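Plusodholm Workbench Set – README

Contents

Plusodholm is a collection of short tabletop activities built around small hand-sized objects: blocks, boxes, upright handles and similar items. Each activity is one folder with a plain text log and a folder of stills. The set holds 96 activities in 16 object groups. Group names are working labels from the first inventory and do not identify a make or model.

Surface

All activities in the Nergate groups use white tabletops. Where 2 tables are joined, the seam is left uncovered and objects may be placed on either side of it. Scuffs and smudges are not cleaned between activities and should not be read as object boundaries. Background items are unlabeled. 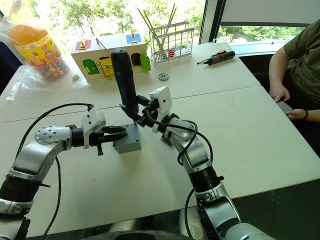

Group 9, handle and block: dark navy handle upright over the small grey block.

Labels

object_a – the item resting on the table (in group 9, the block)
object_b – the item held or placed above it (in group 9, the handle)
contact – yes, no or unclear
surface – single or joined

Use "unclear" for contact when the lower end of object_b is hidden. Color names follow the Lelberg word list, which keeps "navy" separate from "black". Small surface marks go in the notes field as free text, e.g. "red mark, upper face".

Known issues

Logs written before May have no surface field. Two spellings of "grey" occur in the notes; search for both.

Maintainer: Vasylyna Yurchenko. Label corrections are merged on Wednesday.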